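Date: Wednesday, September 20, 2023
To: Avness list
Subject: Re: the bucket, and clearing off the tops

An earlier message said:
> Can we please agree that nothing lives on top of the grey cabinet?
> I propose one purple bucket for all the bits and pieces, which stays
> put, and everything else goes in a drawer or a labelled box. The
> Drurkcombe room did this in February and they say it saved them
> 2 hours a week.

I'd like to know who was holding the stopwatch at Drurkcombe. I've been in that room and the stuff had gone to the windowsills.

I'm not against tidying. I am against calling it tidy when the clutter has a bucket next to it. We've had the purple bucket for a while now, and it has a cardboard box for company.
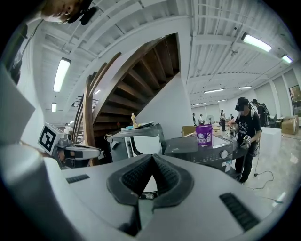 My first objection is that a bucket is a bad shape for small things. Whatever you want is at the bottom, so you tip it out, and then you have a bucket and a pile. A shallow tray would do the job better and I'm fairly sure we own one.

Second, the drawers. The message says "a drawer" as if any drawer will do. I've seen the white pull-out one with a small blue item in it while bottles and containers in three colours sat up along the back of the top. If people won't use the drawer that's right there under their hands, I doubt a label will change their minds. 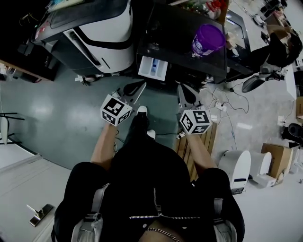

Third, the money. Flureck quoted us 400 dollars for a set of stacking bins, or 200 without lids. Neither price includes anyone putting things in them. Tshabalala has plain shelving on its clearance page and I'd sooner see that bolted to a wall, where it can't wander off.

As for trays, put the squeeze bottle and the cloth on one together and leave them together. That's the one arrangement I've seen around the place that makes sense to me, and it cost us no 2,000-word policy.

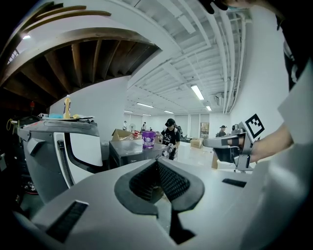 So, a counter-offer. Flatten the cardboard boxes, or at least close the flaps. Try a tray in place of the bucket until the end of the month. If it's still a mess after that, I'll stop grumbling and you can order the bins – the ones without lids, please.

I'm also happy to hear from anyone at Drurkcombe who can say where their two hours went.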